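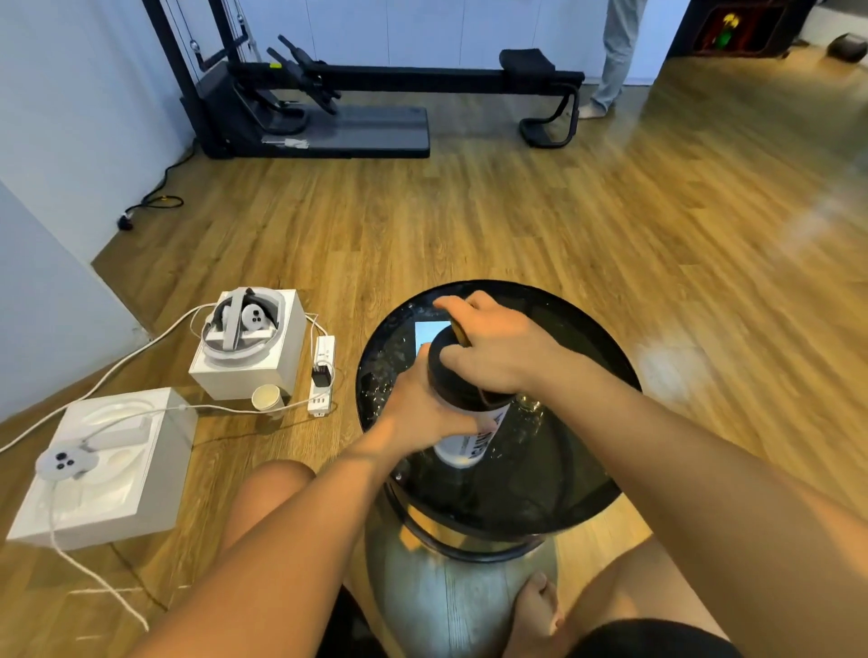 Does washing small items in a basin use less water than washing them under a running tap?

In the homes we studied it usually did, but the difference shrank when the basin was filled again for rinsing, and in some homes it disappeared.

Figure 2. A white bottle with a black lid held in a basin of water, over a metal container on a plank floor.

4.2 Basin use and repeated filling

The first part of this section dealt with laundry and floor cleaning, where most households in the Skurnodus study draw a large volume of water at one time. Small washing is harder to measure. It takes place several times a day, often in short bursts between other jobs, and people do not think of it as a separate task when they are asked about it in an interview. In the opening survey, many respondents in Hakeck left small washing out of their list of daily water uses altogether, then described it in detail when the interviewer asked what the kitchen basin was for.

We therefore relied on the diaries for this part of the analysis. Of the 282 households that completed the opening survey, a smaller group in Hakeck and Quiambao agreed to keep a diary for 9 days. They recorded each filling of a basin, the size of the basin, what the water was used for, and where it went afterward. The diaries gave us 739 usable entries. Entries with no basin size were dropped, as were entries where two tasks had been joined and could not be separated. Tap use was taken from the Closo meter fitted to the kitchen line, which stores a reading each time the flow stops.

Three practices account for nearly all of the entries. In the first, the basin is filled once, items are washed and rinsed in the same water, and the water is thrown out. In the second, the basin is filled once for washing and again for rinsing. In the third, items are washed in the basin but rinsed under the tap. A basin can be set on the floor, on a stool, in the sink or over another vessel (an arrangement of this last kind appears in Figure 2), and its position matters mostly for how the water is emptied. Households that kept the basin outside the sink were more likely to carry the water to plants or to the toilet tank. Those that kept it in the sink tended to tip it down the drain.

The single-fill practice used the least water per entry in both towns. This was expected. The second practice was more variable than we had assumed, because the rinsing fill was often larger than the washing fill. Several diary keepers wrote that they wanted the rinse water to be "really clear," and they emptied and refilled the basin until it was. The third practice was closest to washing under the tap, and in Quiambao the two could not be told apart from the meter readings alone.

Water pressure explains part of the gap between the towns. Supply in Quiambao is steady through the day. In Hakeck the pressure falls from about 6 in the evening, and households there fill basins in the afternoon so that they do not have to wait at the tap. Stored water of this kind was reused more often. One diary from Hakeck shows the same basin serving for vegetables, then for cups, then for the back step. Friday entries in both towns were longer than those for other days and included more items, which fits with what respondents told us about preparing for the weekend.

There are limits to these results. Basin size was reported by the household and was not checked in every home. People who agree to keep a diary may also be more careful with water than their neighbors, and writing down each fill may have made them more careful still. The diary period fell in March, before the dry season, when there is little pressure on households to save. We return to the effect of season in Section 5, using the second round of meter data.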